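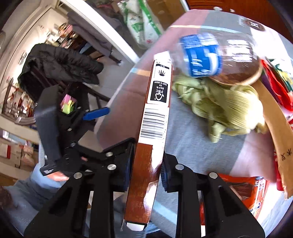

Slim reddish-brown carton, narrow side forward

Search the list archives
Enter keyword or sender
Posted April 6, 2026 by Saranya Venkataraman
3 min read

Subject: Re: Loan players and the Thomas Cup quarterfinals

To all club secretaries:

Kavitha Kotian of Volitz Athletic wrote to the list last week with two questions on loan players. Several other clubs have since sent the league office much the same questions in private, and the reply is therefore given to everyone. Her message is quoted in the relevant part.

> We have two players on loan from Zurkon until the end of the
> season. Both appeared for Zurkon in the first round of the
> Thomas Cup, before the loans were registered. Are they
> cup-tied for the quarterfinal, or does the rule apply only
> from the second round, as it did last year?
>
> Also, our coach has been told that a loaned goalkeeper may be
> recalled at any time in an emergency. Is there a notice period?
>
> Kavitha Kotian
> Volitz Athletic

On the first question, both players are cup-tied. The exemption for first-round appearances was removed when the competition rules were revised last August. A player who has taken the field for one club in any round, including as a substitute, may not play for another club in the same season's competition. A player who was named on the bench and did not enter the game remains eligible.

The referee's match report is the record used by this office. Where a club believes that a report lists a substitution in error, it should write to Anil Nadar before the quarterfinal is played. Corrections requested after the final whistle will not change the result of an eligibility review.

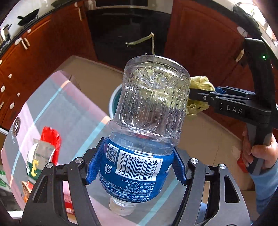 On the second question, a goalkeeper may be recalled only when the parent club has no other registered goalkeeper fit to play. Notice must reach the borrowing club and the league office at least 60 hours before kickoff. A medical note is required for each unavailable goalkeeper – a statement from the coach is not enough. Once recalled, the player may not return to the borrowing club for 7 days.

League games are not affected by the cup-tied rule. Loaned players may continue to appear for their new clubs in the league, except against the parent club, unless both clubs have agreed otherwise in writing on the loan form. The Lorstead office holds a copy of each form and can confirm what was agreed.

The fine for fielding an ineligible player remains $100, and the game is forfeited. The fine is charged per player and per game.

Buppha Nilsuwan is preparing the final list of cup-tied players and will send each remaining club its own section. Please check the spelling of names against your registration cards. Balakrishnan Nadar and Anil Nadar are both listed as contacts for registration, and messages sent only to "Mr. Nadar" have gone to the wrong desk more than once. Loan forms go to Balakrishnan Nadar and match report corrections to Anil Nadar.

Saranya Venkataraman
Competitions Secretary
Lorstead and District Soccer League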